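2024-03-12, Orbridge

Last week I visited the open day of the Parlow music hall in Orbridge. I write this for the readers who like pop music from other countries but could not travel there. The entrance was free, and by noon all 100 chairs in the main room were taken.

The day began with a talk about how songs are made for the group Voltix. I did not know before that one song can pass through so many hands. The speaker played us an early version of their August single, with only piano and a voice humming. After that we heard the finished one, and I preferred the early one very much.

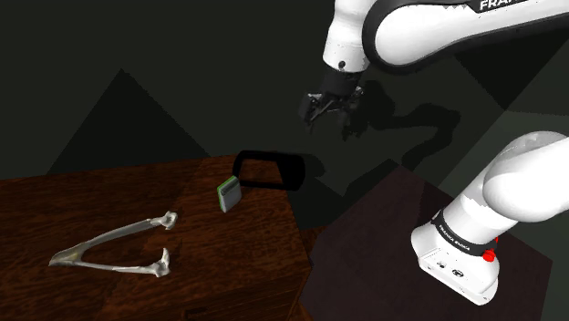

Figueroa, in the seat beside me, did not agree at all and found the piano version too slow for dancing, which for a Voltix song is a serious fault. We discussed it during the whole coffee break.

In the afternoon there were 2 dance lessons. I took the easier one. The teacher explained every step first without music, then at 70 beats per minute, then at the real speed, and at the real speed I lost my left and my right. The younger visitors learned it quickly and were kind to us slower people.

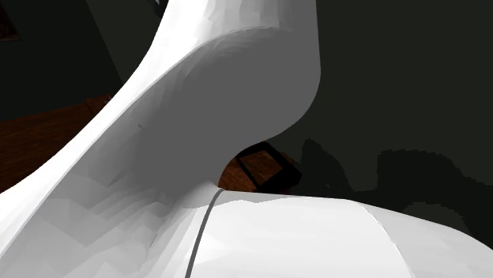 *Open day at Parlow, Orbridge*

The small shop sold records and light sticks. I bought one record, number 281 of a limited pressing, and the paper inside has all the lyrics in two languages. The translation is good, but the second verse is missing one line.

If you go next time, take bus to the river stop and walk from there. The lesson list is on a table near the door and it fills up before the talk starts, so write your name first and look for a chair after.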